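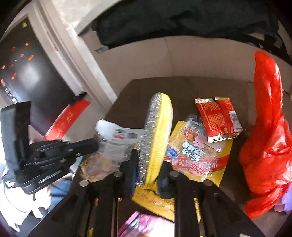 Yellow scrubbing sponge with steel-wool band

Transit through Grenance under the new entry list
Border and Entry Rules > Land crossings

besico_route
The list that takes effect in October moves Bastos from orange to red. I drive from Bastos to Warnik twice a month and cross Grenance on the way, no overnight stop. Does the transit exemption still apply from a red area, or does quarantine start at the Grenance border?

tollgate92
It still applies. Section 2 of the order exempts transit if you leave within 12 hours. The color of the departure area doesn't enter into it.

mk_freight
That was the old text. The amended version limits the exemption to travelers who hold proof of entry into the next country. From a red area you also need a negative test. Without one they turn you back at the crossing.

tollgate92
The test rule is in the section on stays. Transit is handled separately and refers only to the proof of entry.

mk_freight
It refers to "the conditions above," and the test is one of the conditions above. I was asked for mine at the Besico crossing at 6 a.m., passenger car, no cargo.

orla_n
Both readings are in use. The Besico crossing asks for the test and the southern one doesn't. The health office hotline told me transit is exempt, then would not put it in writing.

besico_route
What is the fine if they decide I broke quarantine?

orla_n
525 for a first offense, up to 1000 if you are found at a second address. It doubles as a record, so the next crossing sees it.

tollgate92
The fine is for leaving quarantine. If none was ordered there is nothing to fine. Keep the fuel receipt with the time on it.

mk_freight
A receipt doesn't help if they refuse entry. Get the test. It has to be under 48 hours old when you reach the booth, counted from the swab and not from the result.

besico_route
Lab in Bastos gives results in some 30 hours. That leaves a narrow window but it works outbound. For the return I would need a second one from Warnik?

mk_freight
No. Warnik is still green.

orla_n
Green until the next review. Check the list the night before.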